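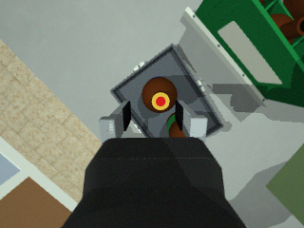
Term Project / Food Storage

**Keeping onions through the winter: what we found in two cellars and one hallway closet**

Group: Tyra Skjelbred, Joar Backlund, Jonatan Hellström
Advisor: Märta Holmgren
October 1, 2022

## Question

Does curing time matter more than where you put the onions afterward? Most gardening books say cure them well and keep them cool and dry. Not much on what to do if you only get to pick one. Student housing doesn't come with a cellar so we wanted to know.

## What we did

Onions came from last year's harvest at Engebretsen, the farm on the road out to Itstead. All one yellow variety, all pulled the same morning. 118 in total, but some had soft necks or cuts from the fork and those went to soup. 108 left for the study.

Half got a short cure (4 days on racks in the barn), half got the long cure, until the necks were papery all the way down. Then split again by storage place:

- cellar at Engebretsen, dirt floor
- cellar under the Clerkness building, concrete, has a heating pipe
- Joar's hallway closet

Mesh bags, hung up, never stacked. We checked them every other week and took out anything soft, sprouted or moldy. Final check was in June, and honest truth by then we were pretty tired of onions.

## Results

Long cure won in all three places. Not close in the closet, where the short cure bags started going at the neck before the holidays. Neck rot mostly, gray and fuzzy under the first skin. You smell it before you see it.

The dirt floor cellar was a surprise. We expected it to be best and it was best for sprouting, hardly any, but it was damp and the short cure onions there got black mold on the outer skins. Peeled fine though. We argued about wether that counts as a loss and ended up marking it seperate.

Clerkness cellar – good until February, then the heating pipe side sprouted like crazy. Bags on the far wall were fine. Should have measured temperature at every hook, we only had 2 thermometers and both were by the door.

Closet with long cure did better than anyone in the group bet on. Dry and warm, so they shriveled some, but usable well into spring. Light ones, kind of hollow feeling at the end.

## Problems

Missed one check over exam week. Bags from that round probably had rot spread that we would have caught, mainly in the closet. Also Jonatan and I sorted "soft" differently at first. Maj-Britt Engström, who runs the packing shed at Engebretsen, showed us to press at the neck with the thumb and not squeeze the whole bulb. After that our numbers agreed a lot better, but the early sheets are what they are.

No weights until January. Big miss – can't say anything real about water loss before that.

## What we'd tell somebody

If you have one good dry week, use it for curing. Keep them up off the floor. A closet is ok if the onions are really dry going in. Stay away from pipes.

## Next

Prider group wants to try the same thing with shallots and we gave them our check sheets. Tyra is redoing the closet part this winter with a thermometer on every hook. Tables are in the appendix, cellar sheets first, closet after, weights on the last page (Joar still has to type up March).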